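Washing sheets and soft things: your questions

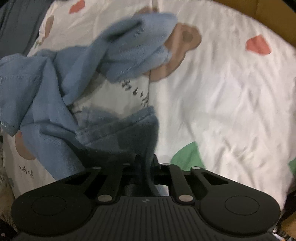
Hi, I'm Reet Jõgi, and I write Vokura, a little blog where I mostly talk about laundry (yes, really!). I get the same handful of emails over and over, so I finally put my answers in one place. I sleep hot and I'm fussy about bedding, which is how all this started. My favorite setup is a white patterned sheet with something light blue on top, even if the blue one is all crumpled, and I'll take wrinkles over ironing any day.

How often do you wash your sheets?
Every week in summer, and I stretch it to every 10 days or so in winter. Pillowcases go in more often than that.

Can I wash colors with white sheets?
Once they've been through the wash alone 3 times, I usually risk pale ones. Anything navy or red stays far away from my whites, forever!

Do you use fabric softener?
Nope. I quit in March and my towels got thirstier within a few washes. My friend Jurgita Sakalauskas swears by a splash of white vinegar in the rinse, but I can't get past the smell.

Why do my sheets come out in a big twisted ball?
Too much in the drum, usually. I wash one set at a time and stop the dryer halfway to shake everything loose (annoying, but it works).

Is there a way to fold a fitted sheet?
Sort of? I tuck the corners into each other, fold it in some 3 parts and shove it on the shelf with the lumpy side facing the wall.

Can I send you a stain question?
Please do! Use the contact form and tell me what the fabric is.

Last updated 2023-04-28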